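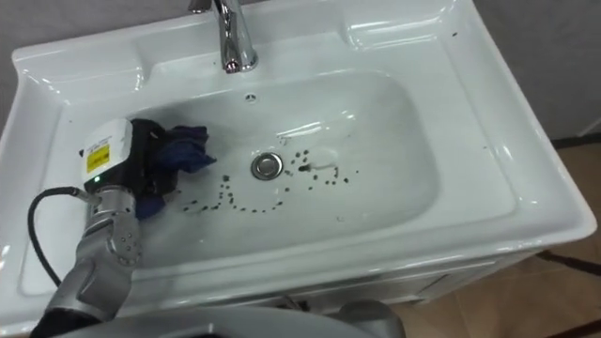
Limby at the Rumwood open day: blue cloth, white basin, plenty of dark spots.

Limby sink wiping, open day set: README

Hello! I went along to the open day at Rumwood, came home with a folder of recordings and said I'd write them up, so this is me writing them up. The job is wiping a washbasin with a cloth held in the left gripper.

What's in the folder
314 clips, all from the head camera, 200 of them labelled by me. The other 114 I haven't touched yet (September, maybe?). File names starting with "costello" are the basin task, and anything starting with "bavstead" is the tabletop stuff, which has its own README. 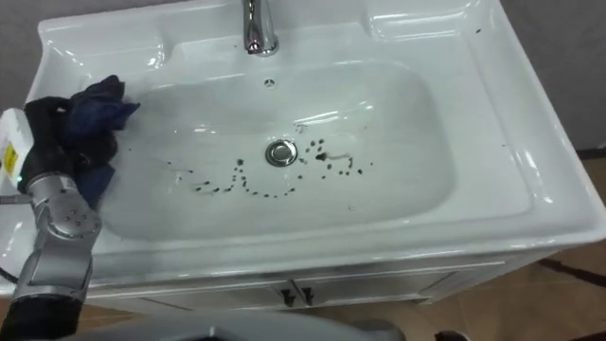 2 min read

Labels
I kept these simple: cloth in gripper, cloth touching basin, spots left. Mind the chrome drain and the overflow hole, as my first go at the spot labels kept catching both – oops. The shiny rim throws up bright reflections too, so I'd go easy on anything that relies on brightness.

Known problems
13 clips have no sound. Clip order is not time order, sorry!

Last changed 31 March 2021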